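Search this site
Search

Miveo to Open Furniture Repair Workshop in Zerotthorpe

Fri 16 May

ZEROTTHORPE. Miveo will open a furniture repair and refinishing workshop on the ground floor of the former Awasthi building in June. The workshop will take in tables, chairs, dressers and other household pieces from residents of the town and the nearby villages.

The company has sold secondhand furniture from its Zerotthorpe warehouse for 15 years. Customers have often asked whether it could also repair what they already own. Until now, Miveo has sent that work to outside shops, and wait times have run as long as 19 weeks.

The new space covers 200 square meters and has separate rooms for stripping, gluing and finishing. Most jobs will be quoted within two working days of drop-off. Chair regluing, drawer repairs and tabletop refinishing will be offered at fixed prices, which will be posted at the front counter and on the Miveo website. Veneer work and upholstery will be priced by the piece.

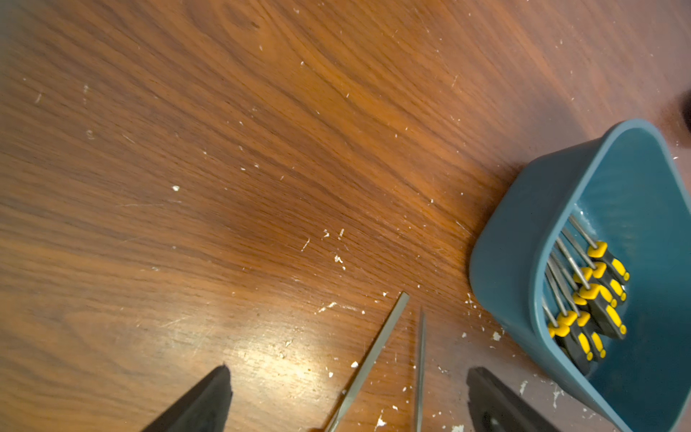 Miveo will also run evening classes at the workshop. The first course covers sanding, stain matching and hand-applied oil finishes, and meets once a week for six weeks. Students may bring one small item of their own to work on. Tools and dust masks are included in the fee. A second course on chair repair is planned for later in the year.

A pilot program held over the winter accepted 118 pieces for repair. Dining chairs with loose joints were the most common job, followed by tabletops with water rings or worn varnish. Pieces that could not be repaired at a reasonable cost were returned to their owners or, with their permission, taken apart for lumber and hardware.

Pasteria, the café next door, will share its rear parking lot with workshop customers on weekday mornings. Customers with large items should use the loading door on the side street and call ahead for a time. Pickup from home is available within Zerotthorpe for a flat charge.

The workshop will be open Tuesday through Saturday. It will not accept pieces with active woodworm, outdoor furniture made of plastic, or mattresses of any kind. Owners of painted items made before 1980 will be asked to agree to a lead test before any sanding begins.

Class registration and repair bookings are open now through the Miveo website or at the warehouse counter. Gift certificates can be used for either one.

0 comments
Share 15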